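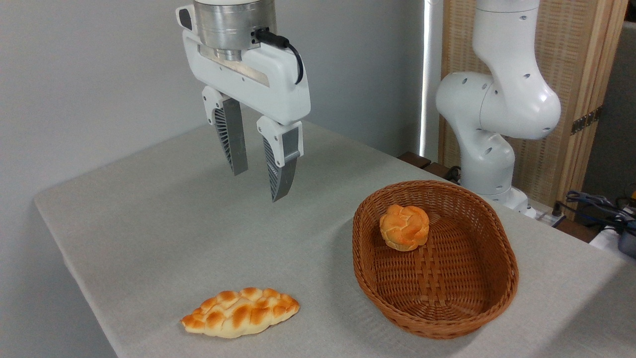

Fig. 4. Gripper above a cloth-covered table.

Section 4: Setting Up the Civow Postpartum Support Belt

Read this section before the first use. Ask your doctor or midwife when you may start, especially after a cesarean birth.

Before you start

Measure your waist at the navel while standing. The standard belt fits up to 122 cm. For larger sizes, order the Clutik extension panel.

1. Lay the belt flat with the soft side up and open both side straps.
2. Stand with your feet hip-width apart. Place the wide panel across your lower back.
3. Bring the front flaps together below the navel and press the closure flat.
4. Pull both side straps forward evenly and fasten them – snug, but loose enough to slide 2 fingers under the edge.
5. Sit down, breathe normally and adjust the straps if the belt rolls or pinches.

Note: Start with short periods and build up as your doctor or midwife advises. Take the belt off to sleep.

Caution: Do not wear the belt over an open or draining incision. Remove it at once if you feel numbness, dizziness, pelvic pressure or shortness of breath, and call your doctor if the feeling does not pass.

Washing

Close all straps and hand wash in cool water. Dry flat, away from heaters.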